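Sourdough log, November, 9:40 p.m.

Third loaf on the new schedule. The kitchen is colder than it was for the first two and I should have allowed for it when I mixed.

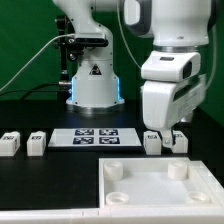
Starter was fed at 7 this morning, one part starter to two parts flour to two parts water, and had doubled by early afternoon. A month ago the same feed doubled before noon. The jar lives on the shelf over the radiator, but the radiator is on a timer and shuts off when I leave for work, so the warm shelf is warm for two hours and then it is just a shelf.

Dough: 440 g bread flour, 66 g whole rye, 9 g salt, levain at the usual amount. I held the water down a little because the last dough spread as soon as it left the basket. The rye is the end of the bag Athina Spanos brought back from the mill at Hundthorpe. It is coarser than the supermarket kind and takes up water slowly. When I mix it in dry with everything else, the dough feels right at first and stiff half an hour later. Tonight I soaked it separately for 40 minutes before adding the white flour. The dough came together faster and stuck to the bowl less. I will keep the soak.

Salt went in late, with a wet hand, and took longer to work through than I like. I could feel grains of it during the first fold. They were gone by the second.

Folds at 30-minute intervals, four sets. After the second set the dough held its shape in the bowl for a minute before relaxing. After the fourth it held for most of the interval. No windowpane test. I have stopped doing it on doughs with rye in them, where the bran tears the sheet and the result tells me very little.

Dough temperature after mixing was 73 F. After the second fold it was 70. The book I have been working from assumes 78 throughout and gives a bulk time of four hours. At four hours mine had risen maybe a quarter and had no bubbles at the edge. I gave it another 90 minutes and it still looked behind, but I have to be up at 5:30, so I shaped it.

Shaping was poor. I used too much flour on the counter and the seam would not close. I turned it over, brushed it off, and tried again, which probably cost some gas. It is in the long basket in the refrigerator now, covered, bottom shelf.

Called Savita Bhardwaj while the last fold was resting. She has been through all this with her own oven and thinks my problem is the levain and not the bulk. Her argument is that a levain built cold will be sour and weak before it is ever full, and that stretching the bulk afterward only makes the sour part worse. She builds hers with water at 95 F and keeps it in the microwave with the door ajar and the light on. I said I would try it, though my microwave light goes off after a few minutes with the door open. A cooler box with a bottle of hot water in it should do the same job.

She also thinks 200 g of levain is excessive for one loaf. I disagree. In summer it would be. At 66 F in the kitchen I want the extra.

Loaf two, for the record, since I never wrote it up: baked 46 minutes, 20 of them covered. Good color. Crumb tight along the bottom with two large tunnels under the crust, which I take to be underproofing. Flavor fine, a bit flat. Ate the last of it this morning as toast and it was better on day four than on day one.

To do before the next one:
Water at 95 for the levain, thermometer in it, no guessing.
Mark the side of the bulk container with tape — I keep estimating the rise by eye and the bowl is curved.
Rice flour for the basket. The wheat flour glues itself to the cloth overnight.
Reset the radiator timer, or move the jar.

Oven goes on at 5:30 with the pot inside. Bake straight from the refrigerator, one long cut, lid off at 20 minutes. If the bottom scorches again I will put the spare baking sheet on the rack underneath.

10:15 p.m. Checked the basket. No visible change. Going to bed.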